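Home | About | Kits | Service | Support | Contact

About Gavora

15th May
By the Gavora team

Gavora builds and supports bench automation kits for small workshops and repair rooms. We sell one main product, the Hermont bench kit, along with the setup and service that go with it. We are a small company and plan to stay close to the size we are now.

How we started

The company grew out of a repair business called Pincombe, which fixed watches, hearing aids and small instruments. Pincombe had a steady problem with hand tools. People spent a good part of the day picking tools up, putting them back in the wrong place and looking for them again. The owners bought an industrial arm to help and found that it was too large for the bench and too hard to program for anyone on staff. It was sold the following August.

What came next was a smaller arm with a plain two-finger gripper and a set of routines that a technician could change without writing code. That became the first Hermont kit. Other shops asked for one, and Gavora was set up as a separate company to make them.

What is in the kit

The Hermont kit comes in one crate. It contains the arm, a parallel-jaw gripper, a wrist camera, a controller, a clamp mount for the bench and the cables to connect it all. A tablet is not included, but the software runs in any current browser. The mount fits bench tops without drilling.

The software has 84 stored routines. Most cover the dull part of bench work: fetching a hand tool, returning it, sorting small parts into trays, holding a piece still while a person works on it. Each routine can be copied and edited. You move the arm by hand to the position you want, save it, and go on to the next one.

We have shipped 636 kits so far. Most are in shops with fewer than ten people. A few are in technical schools, where they are used for teaching and for ordinary bench work in the same week.

Tool handling

Soft tool storage is the part of the job we have spent the most time on. A rigid rack is easy for an arm, and every tool sits in the same place each time. Many technicians keep their tools in a fabric roll, though, and they do not want to give it up. Fabric folds and shifts. A pocket that was open in the morning may be flat by noon.

Our test set for this work is a black canvas roll with orange binding, and tweezers with clear covers on the tips. Thin black tools on black cloth are hard for a camera to pick out, and the covers catch the light.

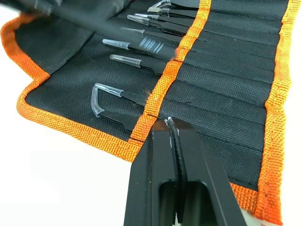 Every change to the tool handling software has to pass 300 pick and return cycles before we release it. If the arm drops a tool or misses a pocket, we write it up and start the cycle count again. This is slow. It is also the reason we put out only a few updates a year — customers have told us they prefer it that way.

Bent tips and very short tools still need more care than straight ones. If your work depends on them, tell us before you order and we will try your tools on our bench first. There is no charge for the trial. You pay the shipping one way.

Setup and service

Setup is done by us or by Sundaram, our service partner, who covers the areas we cannot reach in a day. A visit includes mounting the arm, setting safe limits for its movement, and building your first three routines with the people who will use them.

The service plan is optional. It covers gripper pads, camera calibration and phone support for a year. Kits without a plan are still repaired at our normal hourly rate, and we keep parts for every version we have sold.

Who we are

There are 11 of us. We work from one building, with assembly on the ground floor and software and testing upstairs. Visitors are welcome by appointment — bring the tools you want to see handled.

For prices and lead times, use the contact page. We answer within two working days.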